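Holiday Closing Checklist for the Promlow Street Community Workshop, With Comments
18 December 2022
Filled in by Farzana Sivakumar
14 shares | 6 comments

I went through the building with Anastasia Rallis before the two-week break, and we took our time over it, partly because the heat was on and partly because she had brought cookies (thank you, Anastasia!). My comments are under each line, so please read them even where the box says OK.

1. Exits and hallways: OK
Both doors open all the way. Somebody had leaned the folding chairs against the back door again, and I do understand that it's a handy spot, but they live under the stairs now.

2. Fire extinguishers: OK, one note
All gauges in the green and tags signed. The one by the kiln room hangs a little crooked, so Sotiris is going to put in a longer screw.

3. Smoke alarms: FIX
The one over the sink chirped at us the whole way round. New battery, please, and a spare in the drawer while you're at it.

4. Space heaters: FIX
The big heater in the sewing corner was on the same power strip as both irons. I moved it to the wall outlet myself. Please, please leave it there, even if the cord has to go the long way behind the cabinet.

5. Extension cords: OK
Two old brown ones thrown out. I know they were somebody's favorites.

6. Paint and solvent cabinet: OK
Locked, key on its hook. The rag can was emptied and the lid closes properly now that Dionysis has bent it back into shape.
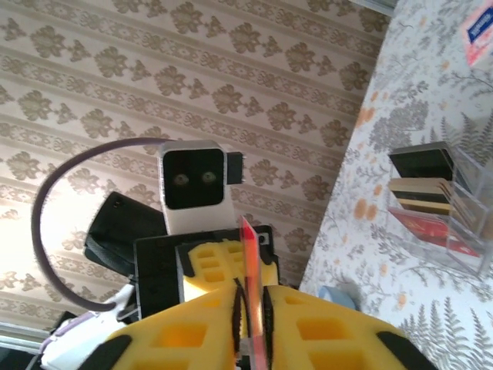 7. Water: OPEN
The shutoff under the kitchen counter is stiff, and I didn't want to force it with everyone gone home. Intan Mangundap has the plumber's number and will call before the first hard freeze. Until then the cabinet doors stay open so the pipes get a bit of warm air.

8. First aid box: OPEN
Short on large bandages and burn gel. The order came to 6 dollars under what we had set aside, so I added tweezers.

Next walk-through is when we reopen, and anyone who'd like to come along is very welcome.

Related
Ladder check, with comments
Where the spare keys are now
Kiln room rules, revised

Contact the workshop office | © 2022 Promlow Street Community Workshop | Back to top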